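The second life of the kitchen worktop

Replacing a counter used to mean a skip outside the house. A growing trade in reused tops is changing what people pay and what they keep.

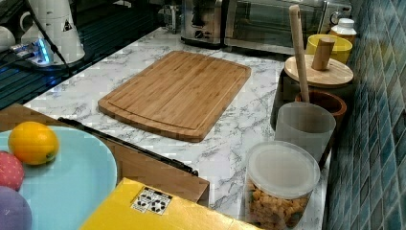
A bamboo board on a marble-patterned countertop. Pale, veined surfaces are among the most asked-for in the second-hand trade.

The yard at Prarden opens at seven in the morning, and by half past there is usually a van waiting at the gate. Inside the main shed, worktops stand on edge in long wooden racks, sorted first by material and then by length. Each has a paper tag with its measurements, the position of any sink or hob cut-out, and a price written in pencil.

Tuấn Lưu has run the yard for nine years. Before that he fitted kitchens for a firm called Stinov, and it was there that he began keeping the pieces other people threw away.

"We would take out a top that was four years old," he says. "There was nothing wrong with it. The new owners wanted a different colour. I was paid to break it up so it would fit in the skip, and I didn't like doing it."

He started with his own garage, then rented half a barn. The present shed holds 352 tops when the racks are full, and last June they were full for the first time. The yard sold 401 pieces in the twelve months before that, counting upstands and short lengths as well as full runs.

Most of the stock comes from fitters. A kitchen firm that has to remove an old top would otherwise pay to dump it, so many are glad to bring it to Prarden for nothing. Better pieces are bought in. Lưu pays for solid timber, for granite in one piece, and for anything in a length that will cover a whole wall without a join. He does not take chipboard tops that have swollen around the sink, and he turns away a fair number of vans.

The choice of material makes a great difference to how well a top survives being moved. Solid wood is the easiest. It can be unscrewed, carried by two people, sanded on both faces and cut to a new shape with ordinary tools. Old knife marks and rings from hot pans come out with the first few passes of the sander. Deep black staining around taps is harder, and often the only answer is to cut that part away and sell what remains as a shorter piece.

Laminate is lighter and cheaper, but it has a thin face that cannot be repaired once it is scratched through. A used laminate top has to be taken as it is. Buyers for these tend to be landlords, people fitting out a utility room, and allotment holders who want a potting bench. Lưu sells them by the metre and keeps them nearest the door.

Stone is the most difficult. Granite and marble crack if they are lifted flat, and the weak point is the narrow strip in front of the sink, where there may be no more than a hand's width of material holding the two ends together. The yard moves stone upright on an A-frame trolley and will not let customers load it alone. Even so, a few pieces are lost every year. The broken ones are cut into pastry slabs, window sills and hearths.

Surfaces with a marble look, whatever they are made from, leave the yard faster than anything else. White with grey veining is asked for most days. Black granite, which was the costly choice in many kitchens twenty years ago, can wait in the rack for a year or more. Lưu has cut the price of his black pieces twice and still has a row of them along the back wall.

The saving for the buyer can be large. A couple from the village of Thân, two miles up the road, fitted their kitchen last year with three lengths of oak from the yard. They paid £400 for the lot, with the cutting included. Their lowest quote for new oak in the same sizes was more than three times that. They did the sanding themselves over a wet bank holiday and gave it four coats of oil.

They were lucky with their measurements. The commonest disappointment for visitors is finding a top they like with a cut-out in the wrong place. A hob opening can sometimes be used for a sink, and a joiner can let in a patch of matching wood, but a hole in the middle of a run of stone stays where it is. The yard's advice is to choose the worktop before the cabinets are fixed, while a sink unit can still be shifted to one side or the other.

Anyone planning to buy this way should draw the room first, on paper, with every wall measured at worktop height. Walls in older houses are seldom straight, and a top that fits at one end may be short at the other. The depth matters too. Older tops were often made a little shallower than modern ones, and may not cover a dishwasher door.

Not every fitter will work with used materials. Some worry about being blamed for an old crack, and others will not put a good saw through timber that may have a screw buried in it. Prarden keeps a short list of those who will. One of them, a small workshop called Jidia, now takes a third of its work from the yard's customers and goes over each piece with a metal detector before cutting.

There are limits to how far the trade can grow. Storage is the main one. A worktop takes up a lot of room and cannot be left outside, and rents for dry sheds have gone up. Lưu has looked at a second site and decided against it for now. He would need somebody who knew stone to run it, and he has not found that person.

He has also begun turning down work as a fitter, which he kept up at weekends until two years ago. The sanding bench is busy enough. On the morning of this visit it held a length of iroko, 72 centimetres deep, that had come out of a school science room. One end still had the holes for the gas taps. The underside was covered in names, some in ink and some scratched with a compass point.

Lưu was going to sand the top face and leave the underside alone. The woman who had reserved it had asked him to, and she was coming to collect it at four.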